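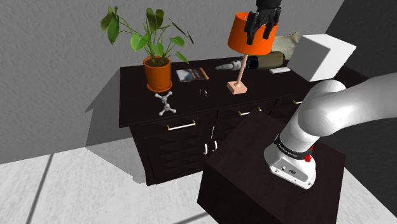
Buy the rooms, but read the license first

Skundton wants $835 a seat for its household simulation pack, and my view is that a small lab should pay it. I also think the company is selling the wrong part of the product.

The pack is called Dalen. It gives you furnished rooms, a library of household objects and an arm with a two-finger gripper, all simulated. You write a task, such as picking up a table lamp from a sideboard, and you run it as many times as your computer can stand. The sales page talks mostly about the 4,000 objects. I have used it since March and I don't care much about the 4,000 objects. My group uses maybe a few dozen.

What I care about is the mess. Most of the packs I tried before this one put a block on a clean table and called it a kitchen. Dalen will put a plant, a cordless drill and a book on the same surface as the thing you want, and it will do it again tomorrow with the drill somewhere else. A lamp is a good test for this. It is tall, the stem is thin, and the easiest place to grab is the rim of the shade, where a real shade would bend or come off. In Dalen the shade is stiff. A policy that does well on it has learned something about reaching over clutter and very little about lamps. Skundton should say so on the sales page.

Märta Sjöberg, who runs the bench next to mine, disagrees with me on price. She uses Gikolo, which is free, and she built her own rooms for it. They are good rooms. They also took her most of a winter, and only she knows how to change them. I would rather pay.

My real complaint is the license. A seat covers 20 rooms. After that you buy more in blocks at $80 each, and the old rooms stop getting fixes unless you renew. Variety is the whole reason to buy this thing, and the license charges you for using it. Jallow sells its rooms once and patches them for everybody, though its objects are fewer and its lighting is flat.

I wrote to Skundton about this and Marit Backlund in their support group answered the same afternoon. She said the room limit was under review. I will renew either way, but I would like it gone by then.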